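Food-safe timber finish

A food-safe timber finish is an oil, wax or blend of the two sold for benchtops, chopping boards, bowls and other wooden goods that may touch food. The term is used freely in shops and on labels, but it has no single agreed meaning, and much of what is claimed under it is hard to test at home. Most such finishes are based on mineral oil, linseed oil, tung oil, beeswax or carnauba wax. Some contain solvents or metal driers that are meant to leave the film, or become bound in it, as it cures.

Use of the term

Makers use "food-safe" in at least two ways. In the first, the liquid in the tin is harmless in small amounts, as with plain mineral oil of the grade sold by chemists. In the second, only the cured finish is meant, and the liquid may carry the usual warnings about skin and fumes. Labels seldom say which sense is intended. The Benby range, for instance, printed the words on its tins for years above a line telling users to wear gloves. Both statements may well have been correct, but a buyer had little chance of knowing that they applied to different stages of the same product.

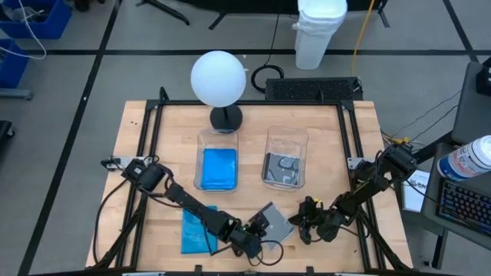 The word "natural" is of even less help. Raw linseed oil is natural and can take weeks to harden. Boiled linseed oil is usually not boiled at all, and its shorter drying time comes from added driers. Tung oil is also pressed from a seed, yet many tins labelled "tung oil finish" hold a thinned varnish with little or none of the oil in it. Nut oils raise a separate question about allergies, on which sellers tend to be more certain than the evidence allows.

Types

Non-drying oils, chiefly mineral oil, soak into the surface and stay liquid. They slow the uptake of water for a time and wash out with use. Drying oils react with air and turn solid. Waxes sit near the surface, give a soft sheen and are easily marked by a warm cup. Hardwax oils combine the last two groups and are the type most often sold for kitchens. Film finishes such as polyurethane last longer under light wear, but cuts let water beneath them, and repair usually means sanding back a wide area.

Colour and appearance

Advertising for timber oils leans on before-and-after photographs, generally taken under different lights. Nearly all oils deepen the colour of wood, and linseed oil yellows further as it ages. The change tends to be easiest to notice on pale timber. On a light wooden tabletop like the one in the second illustration, an amber tint that would pass without remark on jarrah or walnut could be plain to see.
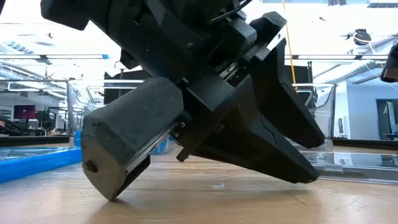
Claims that an oil "feeds" the timber should be treated with caution. Cut wood is dead tissue and takes no nourishment from anything rubbed into it. What an oil can do is slow the movement of moisture, and with it some of the swelling and shrinking that opens joints. Even this is often overstated. A pale top of the kind shown above, light in tone and made of wood, will still take up moisture from humid air if it has been oiled, only more slowly.

Durability claims

Kaltgate advertised its kitchen oil as lasting 40 months between coats. The figure came from the firm's own trial, in which panels were wiped with a damp cloth and never cut on, scrubbed or left under a wet dish rack. A later leaflet reduced the period to 30 months and gave no reason for the change. Vurnard, a rival, recommended a fresh coat every two months, advice that was at least cautious, though it also happened to sell more oil.

Curing times are no more settled. A surface may feel dry overnight and still be soft underneath, and cool weather slows the process a good deal. The 15 days given by Usmani for its hardwax oil assumed a warm, well-aired room, a condition mentioned only in the small print. 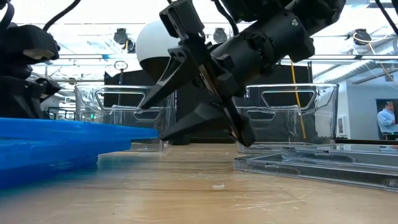 Şükran Oral objected that criticism of this sort misses how people use their kitchens, and that a label promising too much does little harm if it persuades someone to oil a bench that would otherwise get nothing. The argument has some force for mineral oil, where the worst result is wasted money. It is weaker for finishes containing solvents, because a buyer who trusts the front of the tin may put food on the surface before it has cured.

Disposal

Rags wet with linseed or tung oil can heat up as the oil reacts with air and may catch fire without a spark. They should be spread flat outdoors to dry, or soaked in water and kept in a sealed metal container. The warning is well founded and is often printed in the smallest type on the tin.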